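How do I find the title of a short film from a festival program?

Posted by Viria

Hello everybody. In March I attended a small film festival in Kenunholm and I saw a program of short films, starting at 5 in the afternoon. One of them stays in my head and I do not know its title. The printed booklet was already gone when I arrived.
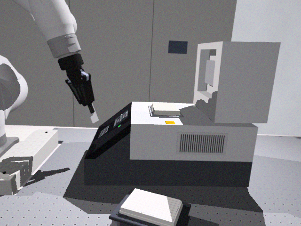
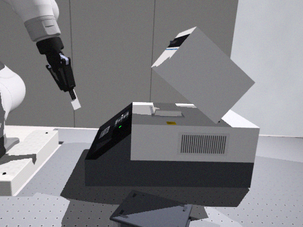
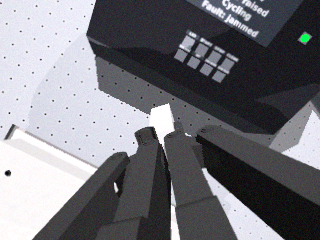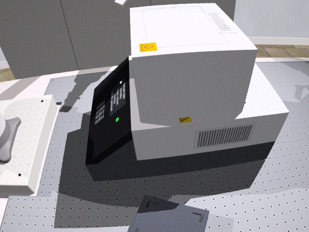 The film I am searching for is in black and white, and I think it is Portuguese or Brazilian. An old projectionist receives a letter from his sister and for the whole film he does not open it. There is almost no dialogue. Near the end he is in the booth, the film stops, and we look at his face for a very long time. I wanted a plain word on the screen at that moment, as direct as "Fault: Jammed" on the dark gray display, but the director gives us only the sound of the fan. The last name of the director was maybe Van Leeuwen, but it is possible that I mix this with another film of the same evening. I wrote to the festival and received no answer. Where can I search?

Marin Bošković

Did you try a film database? Put "projectionist" and "letter" in the search.

Deolinda Vilela

Short films are often missing from the big databases, or they are there without any plot summary, so a search by keyword will probably give you nothing. I would do it in another way.

First, look for the old festival page in a web archive. Many small festivals replace the whole site every year, but the March version can still be saved there. Search for the program page and not only for the front page.

Second, if the film is Portuguese, write to the distributor of short films and describe the story in two sentences. They know their catalog very well. I once asked for a film with only the color of a coat as information, and I had the title after 2 days.

About the name, I would be careful. Van Leeuwen is Dutch, so it can be the cinematographer or a co-producer. Check the complete credits before you decide it is the wrong film.

Viria

Thank you, Deolinda. I found the archived page and the film is called "Zelia". Van Leeuwen is the editor. Now I must only find a place to watch it again.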